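Setting up your refurbished home computer
Section 4: First start and getting online 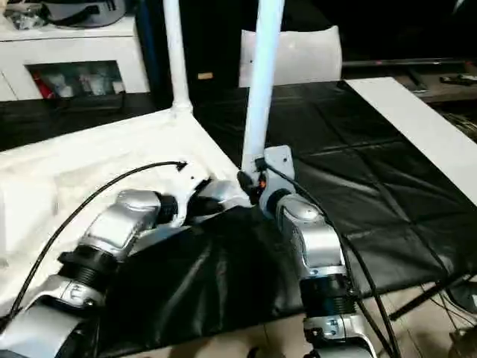
Fig. 4. Two arms over the table, with a thin black cable lying across the white sheet.

These steps are for families who received a Halidix desktop through the Murkidholm scheme. Allow 30 minutes. The leaflet in the box claims ten, and we have yet to see it done.

1. Plug the screen and the base unit into the wall. Switch on the screen first.

2. Press the power button once and wait. The first start can take 2 minutes with nothing on the screen. Do not press the button again.

3. Choose your language. Te reo Māori, Samoan and Tongan are all on the list, though you must scroll to find them. Some help pages stay in English whatever you pick.

4. Type in the family code from your training folder. If the machine shows error 104, the code has been typed with a letter O in place of a zero. The message says "network fault". Ignore that.

5. Open Fenach and join your home wi-fi. The signal bars are generous — try loading a page before you believe them.

6. Skip the offer of Morin Plus. It is a paid extra, and we can't see what it adds for schoolwork.

Note: The homework folder is said to back itself up. Copy anything that matters to a memory stick as well.

Caution: Don't let anyone who rings you take control of the computer, even if they say they are from the scheme. We don't phone families about faults.

If step 5 fails twice, turn to page 34.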